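Teaching by Hand

A lab in Dorkosberg wants robots to learn from tools that people carry

By Hwa-young Seol

The gripper weighs less than a bag of sugar, and most of the time it is not attached to a robot. Soo-ah Ji holds it by a pistol grip, squeezes the trigger, and two fingers close. She picks up a tape measure, sets it in a tray, opens the fingers and starts again.

Each of these short tasks is recorded by a camera mounted on the tool. At the end of the day the recordings go to a computer that looks for the link between what the camera saw and how the hand moved. Later a robot arm at the other end of the building, fitted with the same fingers and the same camera, tries the task on its own.

The method is called Zasska, after the street where the group had its first rooms. It belongs to a family of approaches that researchers call learning from demonstration. In the older version, a person steers the robot itself, either by pushing the arm around or by working a set of controls. That gives clean data, but it is slow, and it ties every lesson to a room with a robot in it.

"You book the arm, you warm it up, somebody has to stand by the stop button," Ji says. "Then you get an hour of work and half of it is resetting. With the hand tool I can sit down and begin."

Ji built the first version with Bo-ram Ham, a mechanical engineer who came to the lab from a packaging firm called Valtau. Ham drew the fingers. She had wanted steel, and gave it up after the first week of tests. Hard fingers pushed small objects away before they could close on them. The current ones give a little at the tip.

The harder problem was knowing where the tool was. A robot arm reports its own position from sensors in its joints. A person's wrist does not. The group works it out from the video, by tracking how fixed points in the room shift from one moment to the next. Plain surfaces are the weak spot. On a bare white table the software has little to hold on to, and a quick turn of the wrist can lose it.

A-yeong Jeon, who wrote the tracking code, added a check in April. If the estimated path jumps by more than a hand could move in that time, the recording is flagged and a person looks at it. Many of the flagged recordings can be repaired. The rest are thrown out.

For the study the group posted on 2020-09-18, people recorded 260 demonstrations of a sorting task in which small household items had to go into the right tray. Two versions of the training were compared. One used every recording that passed the check. The other also used the repaired ones. The second did better on items that started near the edge of the table, and no better on the rest.

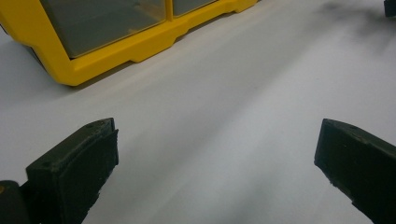
The open fingers of the hand-held gripper, with a yellow case farther back on the tabletop.

Jeon thinks the reason is simple. People reach for the far corners quickly, so those recordings are the ones most likely to be flagged, and dropping them leaves the robot with few lessons about corners. She has not proved it.

So-yul Hyun, who studies robot learning at the Cha Institute and was not part of the work, finds the result useful but narrow. The tests were all done in one room, she says, under the same lights. "I would like to see it in three kitchens - real ones, with a kettle in the way."

Ham is now drawing a wider pair of fingers for boxes and jars. Ji has asked her to keep the old screw spacing, so that the tool and the robot arm can still swap parts.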